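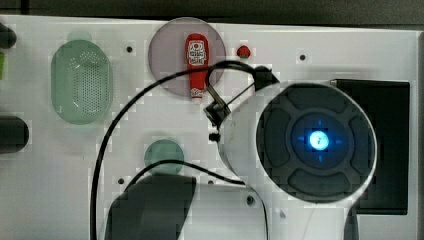
To: Pematwood residents list
Subject: Re: Water softener settings after the April switch
Date: 7/7/21

I can answer most of this, as we went through the same thing on Budden Lane. My notes are under each part of your message.

> Since the district moved us over to the new well in April we are getting
> white spots on everything, glasses worst of all. The softener is a Sotix,
> put in by the previous owners. Should I be turning the hardness number up?

Yes, most likely. The old setting was fine for the old well, but the new water is harder. Get a test strip from the hardware store and test a cold tap that does not go through the softener. The outside spigot works for most houses here. Set the softener to what the strip says and add 5 if you also get rust stains in the toilet tank.

Don't go by what your neighbor has. The houses on the upper loop are still on the old line and their numbers are a lot lower.

> It also seems to be using less salt than it used to, which makes no sense
> to me if the water is harder.

Check for a salt bridge. Push a broom handle straight down into the salt. If it stops and then breaks through into a hollow space, you have one. Break it up gently, and keep the handle off the side walls of the tank. Ours had a crust about 50 pounds thick, if you can measure it that way – it was more than a full bag's worth stuck up there with plain water underneath.

After that, run a manual regeneration at night and give it a day before you test again.

> Last thing, the display shows 3240 and I can't find that in the booklet.

On ours that is the gallons left until the next cycle. It should drop during the day as you use water. After a regeneration ours goes back to 3615, but yours will depend on the hardness setting and the size of the tank. If the number never moves, the meter is probably stuck and you will want somebody to look at it. We used Tarawneh Plumbing. They were on time and did not try to sell us a new unit.

For the spots you already have, white vinegar takes them off glasses. I would not use it on the stone counters.

One question of my own for the list: is anyone else on Budden Lane still getting low pressure in the early morning? Ours drops for half an hour or so and then comes back. The district says they have no other reports from our street.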